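Party Room Walk-Through: Birthday Safety Checklist With My Comments
Friday, June 28, 2019

Hi everybody! This is the list Yoon-hee Bae and I go through before each children's party in the Hong room. I've put my notes under each item so whoever sets up next can see what I was fussing over (and I do fuss, I know).

1. Doors and exits clear
OK. Both doors open all the way. The gift table had crept over toward the garden door again, so I slid it back under the window. Please leave it there, even if the light is prettier by the door.

2. Balloons
Needs attention. We're using the shiny foil ones for the under-threes, and that's fine, but I found two popped latex pieces behind the heater from the last party. Sweep there first, before you hang anything. Long ribbons get trimmed so little ones can't wrap them around their necks.

3. Banners and paper garlands
OK, mostly. The Steva garland is up nice and high and well away from the light fixtures. One end was held with a thumbtack, and I swapped that for tape. No tacks or pins at all, please, not even the cute ones with the stars on them!

4. Candles and matches
OK. Matches are on the top shelf with the cake knife. Keep the paper crowns off until the candles are out, and tie back long hair on the birthday child and anybody leaning in to help blow.

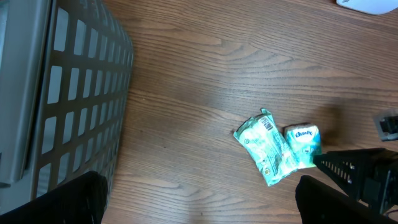 5. Craft table
Fixed. The Vorkis bead kits have small parts, so they come out only for the older group, and I moved them up out of reach until then. Scissors are the round-tipped kind. Joon-young Yeo went over the glue labels with me and we kept just the washable ones.

6. Food and allergies
Open. I have 27 reply cards back out of 28, and I'm still waiting on one family. I'll call them tonight, because I would so much rather bother somebody at supper than guess about peanuts. Grapes get cut lengthwise, and no hard candy goes in the favor bags.

7. Room count
OK. The sign by the door says 98 and we won't come anywhere near it, even with grandparents.

8. First aid kit
Needs attention. Bandages are low and the cold pack is gone. I've asked Ludari to send a refill with the paper plates. The next full check of the kit is in October.

Signed off except for items 6 and 8. Initial next to mine once those are done, and thank you for reading all the way down!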